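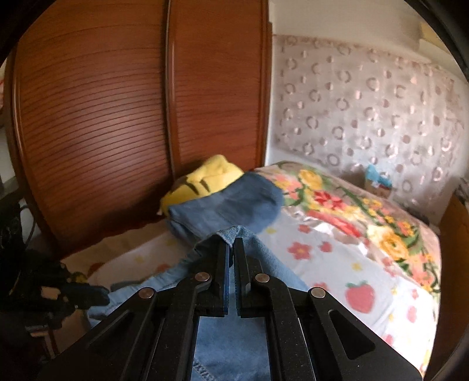

Closed jaws on light blue denim, parallel gripper.

Comparing finger pads on fabric

1. Fit the Plattner pads to both fingers and tighten the screws evenly.
2. Open the jaws fully and zero the width reading in Wondar.

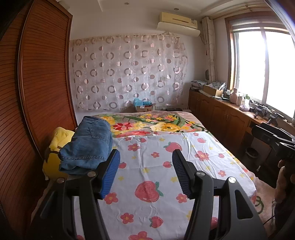
3. Close on a single fold of denim, lift roughly 5 cm and hold for 4 seconds. Log slip as yes or no.
4. Repeat for 50 grasps, then change to the Drumov pads and start again from step 2.

Grasps that catch a seam go in a separate column. Pad wear template: Efthymia Stefanou.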